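4.2 Living with a phone that is no longer new

We had expected, going into the interviews, that people would talk mostly about speed. The survey stage had pointed us that way, and so had our own habits (every author of this paper has grumbled at a slow phone in a meeting). What our 31 participants wanted to talk about, at length and often with real affection, was the battery. Bañuelos, who ran most of the first sessions, wrote in her notes that she could have dropped half the question sheet and still filled the hour with charging stories, and the transcripts bear her out.

Some of these stories were quite detailed. One participant kept a charger in the kitchen, one in the car and one in a coat pocket, and could tell us which of the three was "the good one." Another had stopped using maps on the way home from work, having learned the route by heart during a month when the phone kept shutting down on the bus. A retired teacher told us that she turned the screen so dim in the evening that she had to read her messages under a lamp. None of these people described their phone as broken. They spoke of it as a thing that needed looking after, a bit like an older car, and several were plainly proud of how well they managed it.

This matters for how we read the replacement figures in Section 3. A person who says the battery is "fine" may mean that it lasts all day, or may mean that they have built a whole day around it. We tried to separate the two by asking people to walk us through an ordinary evening at home, from the last meal to the moment the phone was put down for the night. Most of them ended up telling us about the bedroom, where the phone was charged, read, dropped between the pillows and used as an alarm clock.
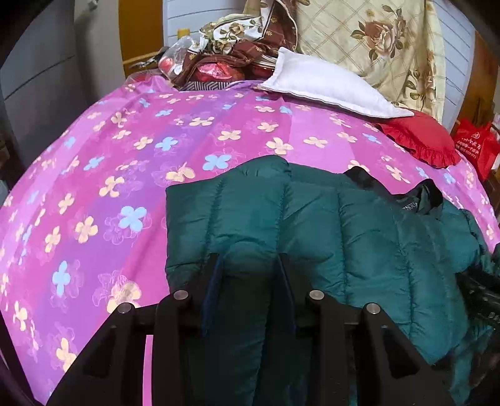

Figure 3. A bed with a flowered sheet in pink, magenta and purple.

4.3 Reasons given for replacing a handset

When we asked what had finally led someone to buy a new phone, the answers were less tidy than the ones we collected in the survey. There, people picked a single reason from a list and moved on. In conversation, the reasons came in layers. A cracked screen had been put up with for a year, then the storage filled up, then a grandchild was born and the camera suddenly seemed poor. It would be hard to say which of these sold the new phone, and we have not tried to. We coded every reason a person mentioned, and we let the order in which they told it stand.

Two members of the team, Baek and Ko, coded the transcripts separately and then sat down together to compare. They differed most over what to do with software updates. Six participants said they had been "forced" to upgrade when an app they relied on stopped supporting their system version, and for five of those it was a banking or messaging app. Baek had coded these as faults in the device and Ko as outside pressure. After a good deal of friendly back and forth, we gave them a code of their own, and we think the analysis is better for it. People were noticeably crosser about this kind of ending than about any other. A dropped phone was bad luck, but a working phone that could no longer open the bank's app felt to them like something taken away.

New features played a smaller part than the advertising would suggest. Participants did mention better cameras, and a few mentioned water resistance, usually with a story about a sink attached. Thinner bodies and new finishes hardly came up unless we asked. When Acheampong put the question directly, one man laughed and said his phone had been in the same rubber case since the day he brought it home, so he could not tell her what color it was without taking it off.

We should add a word of caution. All of these are memories, some of them several years old, and a person looking back on a purchase will often remember it as more sensible than it felt in the store. The diary study described in Section 5 was designed with this in mind, and asked people to write down their complaints on the day they had them.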